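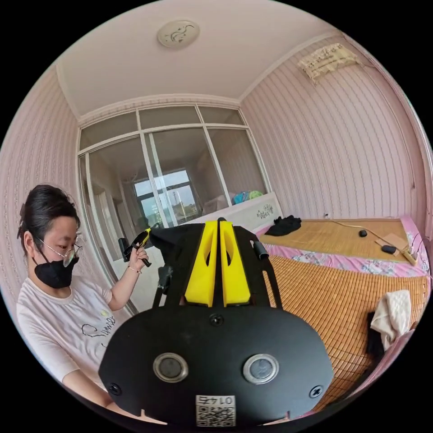
A visitor to our first gallery wrote to us that teaching a robot by hand must be a slow way to do it, and asked why we don't simply write the program. It is slow, yes. For a machine that welds the same seam all day, a program is better and we would also write one. But a towel never lies two times in the same way, and for such work we did not find a program which is shorter than the showing.

Learning by Hand - Gallery Two
Turnavix workshop, March 14, 2023

In the first gallery there were mostly finished robots. This time we wanted the hands, the tools and the person at the other side of the work. In our group we use two ways of showing. In the first way a person holds the gripper directly and does the task with it, and the robot arm is not needed at all on that day. In the second way the person moves a small control arm and the real arm follows it. The hand-held tools belong to the project called Gitus. The control arms belong to Kwofie, and they will get their own page in May.

Gripper with yellow fingers, from behind. Two round lenses look back from the rear plate, and the sticker with number 0145 is upside down. The woman with the glasses and the mask is looking down toward the gripper, with a small black and yellow thing in her raised hand.

On the bed: bamboo mat, two computer mice, a piece of cardboard, a power strip. The air conditioner is half dressed in its beige cover. I like very much the ceiling light with the dark flowers.

Notes to the gallery

Several people asked how long one showing takes. It depends on the task, but we try to keep each one short, with a clear beginning and a clear end. If the person makes a mistake and corrects it, we keep the recording. If the person makes a mistake and laughs and starts to talk, we cut it there and begin again.

For the towel folding we have now 214 showings. The plan says 1,000, and this will take the whole spring. We have 6 people who do it regularly and all of them fold differently. One begins always from the far corner, another one smooths the cloth first with the side of the gripper. In the beginning I wanted to make everybody fold in the same manner. My colleagues were against it, and I let it be - the robot should see more than one good way.

The hand-held tool is tiring for the wrist. We change the person after 4 showings in a row, also when the person says that he or she can continue. The later ones become faster but the fingers close less carefully, and this you can see well in the recordings.

With remote control the tiredness is of another kind. You sit comfortably, but you don't feel the cloth. Beginners press too hard or they stop a little above the object and wait for something to happen. After one afternoon most of them are fine. I myself needed two afternoons.

Another question was about children's toys, and if we could teach the robot to put them back in the box. We tried with wooden blocks and it went well. With soft animals it went badly, because the ears come between the fingers and stay there. We will try again with wider finger pads.

The recordings are sorted with Cullomis, our own small program for labels. It is not public yet. The manual exists only in a very short form, and the part about deleting labels is still wrong, so please do not use the copy that some of you have received.

If you would like to use a picture from this page in a school or in a course, you may do so. Please write the name of the workshop next to it and send us a short message.

Back to Gallery One
Workshop calendar
Contact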